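Search this site Enter keywords Go

Monday at the Solik open day

I got back from the Solik open day last night with sore feet and a bag full of leaflets, and I want to write up the robot cell before I forget the details. It's the one thing I drove out there for. The rest of the building was nice (good coffee, long line for it), but I spent most of 2026-01-12 in one upstairs room with the Skuvel group, asking a lot of questions.

Skuvel is the name of their kitchen-table cell. There's a real one downstairs, and there's a simulated copy that they use to set everything up first. We got to sit with the simulated one, which suited me fine - I run a small arm at work and the setup is the part that eats my week.

The job they were working through is a simple pick. Arm comes down over the table, gripper opens, fingers go either side of a flat red piece. They like thin parts for checking a setup because if your tool length is off by even 2 mm, you either close on air or press into the wood. I have done both at work, and I can tell you which one is more expensive!

They had the cell open in more than one view, and flipping back and forth made a lot of things clear to me. 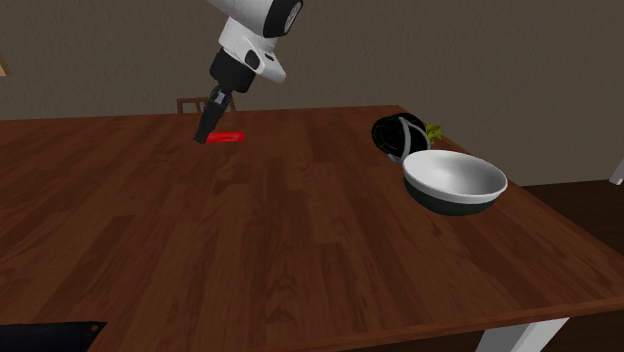
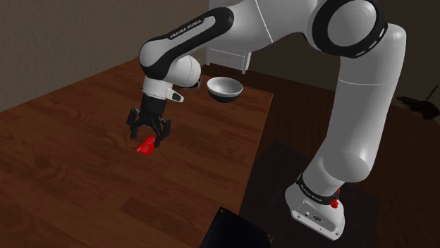 The Skuvel cell in simulation, gripper over the red piece in both views.

Seeing the base from the side was a big help. It stands on the floor next to the table, on its own mat, so the arm has to come up, bend at the elbow and reach over. I'd always bolted mine to the bench and it hadn't crossed my mind to do it another way. Their reasoning was that people lean on tables, and a table that gets nudged shouldn't take the robot with it. The flip side is that you have to check the table against the base every so often. In the real cell they do it every Monday morning with a pointed probe and a set of marks on the tabletop, and then they type the new offset into a program called Rusu, which passes it on to the simulated copy as well.

I asked what goes wrong most. Fingers, they said. The pads wear down, the grip goes a bit soft, and everybody blames the software for two days. Now they swap the pads after 896 picks no matter how they look. I thought that was a strangely exact number, and the answer was that it's just what fits in one of their test runs. Fair enough.

The other thing I wrote down was the approach height. They stop the fingers 60 mm above the table, look at the position, and only then go down slowly. And they leave the bowl and so on where they are on the table while they do it, which I liked. I always clear mine off first, and then I'm surprised when the elbow comes near something in real use.

There was a short demo of the Wakero, their cable checker, but I was stuck at the back and mostly saw shoulders. From what I could hear, it flexes the cable at each joint and logs any dropouts. I'd love one. No price on the leaflet, and you know what that means.

Practical stuff if you're thinking of going: parking is around the back, the upstairs room only takes 11 people at a time, and you put your name on a sheet by the stairs. Do that before the coffee. The next open day is in August and they said the downstairs cell should be part of the tour by then. I've already asked for the day off.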